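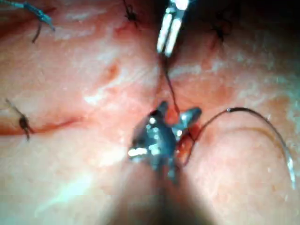 Two instruments, suture and curved needle at the tissue surface.

Flurkuria Black History Exhibition
Safety checklist before opening, Drukent Hall
Checked by: Esperanza Delacroix
Started 8.15 am, before the panels in the back room were hung

Marking used: OK, Needs work, Not checked. Comments are under each item. Items marked Needs work have to be signed off before the doors open to the public.

1. Entrance and ways out

1.1 Main doors open fully and stay open on the hold
OK

1.2 Side exit clear on both sides
Needs work
Two empty Trolimow crates were standing in the passage outside the side exit. The door opened, but a wheelchair would not have got past. Crates to go back on the van or into the yard store. They must not go under the stairs, where they ended up last February.

1.3 Exit signs lit
OK
The sign over the side exit flickers when first switched on and then settles. New tube ordered.

1.4 Ramp at front door
OK
Grit bin is full. The rubber strip at the bottom of the ramp has been glued back down and should be looked at again halfway through the run.

2. Display panels

2.1 Freestanding panels locked at the feet
Needs work
There are 46 panels this year. The ones on the bus boycott and the early trade unionists stand in a zigzag and hold themselves up well. The single panels down the middle, with the soldiers and airmen, are easier to knock. Please turn every foot until it clicks. Three had not been done.

2.2 Wall panels
OK on the front wall. Back room Not checked, see top of form.
The portrait of the newspaper editor is heavier than the rest and needs two fixings. It has two.

2.3 Edges and corners
OK
One corner of the voting rights panel was sharp and has been taped. Black tape, please, if it needs doing again.

2.4 Gaps between panels wide enough for a wheelchair or pushchair
Needs work
Tight at the turn by the poets. Move the end panel towards the window. This hides a little of the timeline from the door, but people pick it up again once they are past the corner.

3. Cases and loaned objects

3.1 Glass sound, locks working
OK
Keys for the cases are on the blue tag. The spare set was not in the office drawer when I looked. Whoever has it, please put it back.

3.2 Cases stable on the floor
OK
The case with the union badges and the minute book rocked slightly. Packed under one foot and rechecked, no movement now.

3.3 Loan labels match the list
OK, one comment
The family who lent the air force cap and letters asked for their name to be left off the label. The old label still had it. Removed, and a new one printed.

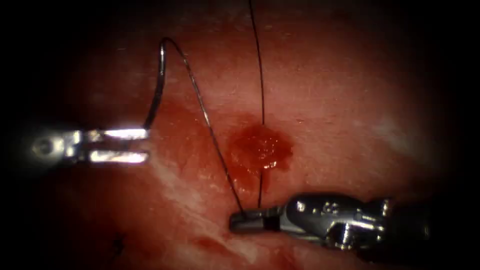

3.4 Light on paper items
Needs work
The letters are still getting direct sun from mid-morning. The blind on that side has to be down before anyone arrives and stay down all day. If it is too dark to read, use the printed copies on the reading table.

4. Electrics and sound

4.1 Leads taped or covered
Needs work
The lead to the listening post crosses the walkway. A cable cover is in the cupboard – fit it before the first school group.

4.2 Portable equipment tested and in date
OK
Baysal lamps all carry this year's sticker. The old slide projector does not, so it stays unplugged and is for display only.

4.3 Volume at the listening post
OK
The marchers' recordings are louder than the interviews. Set the level with a march playing and leave it there.

5. Fire

5.1 Extinguishers in place and in date
OK
All nine seen. The one beside the stage had a coat hanging on it.

5.2 Hangings and banners
OK
The copy banners are treated cloth. The children's banner is paper and has been moved away from the lamps.

5.3 Leaflets and stock
Needs work
A delivery of 1,000 leaflets is stacked beside the heater. Move it to the office and bring out a small pile at a time.

6. Numbers and stewarding

6.1 Room limit shown at the door
OK

6.2 Stewards know the limit and the meeting point
Needs work
We had 2,585 visitors over last year's run and most of the crowding was on the evening of the talk. One steward should stay on the door for the whole of the talk this time. The meeting point is the car park wall. Two of the new stewards thought it was the bus stop.

6.3 First aid box
OK
Plasters topped up. Eye wash runs out in March, so replace it when the exhibition comes down.

Still open at 10.40 am: 1.2, 2.1, 2.4, 3.4, 4.1, 5.3, 6.2, and the back room walls under 2.2. I will go round again after lunch with the hall keys.

Signed: E. Delacroix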